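Skanstead robotics club counts its simulated wins
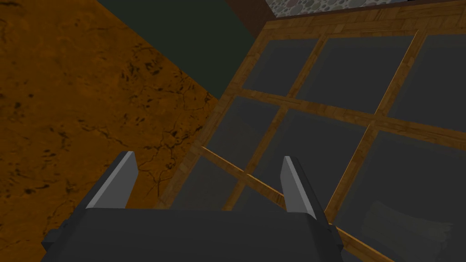

Oct 4, 2020

The Skanstead student robotics club says its window project is on schedule. Members have been working since August on a gripper that is supposed to find a window frame and take hold of it, and so far all of the work has been done in simulation. The club's progress sheet lists 3,166 attempts. It does not say how many of those ended with the gripper holding anything.

We asked for that number and were told the scoring is being redone. The old scoring gave a point whenever the fingers got close to a wooden bar, and a program chasing points will learn to get close and stay there. That problem should have been caught before the first 1,000 runs.

The club is also proud of its odd test rooms, with strange wall colors and everything tipped at an angle. The idea, which the students call Tratik, is that a program trained on enough odd rooms will cope with an ordinary one. Maybe so. A simulated bar doesn't splinter, though, and simulated glass costs nothing to hit.

The Fontes meet asks each team for 400 scored runs in simulation and 2 on a real frame in front of judges. The club has yet to try a real frame. Parents have been asked to chip in for the entry fee, and we think they should see the new scores first. The club says those will be posted on its page before the fee is due.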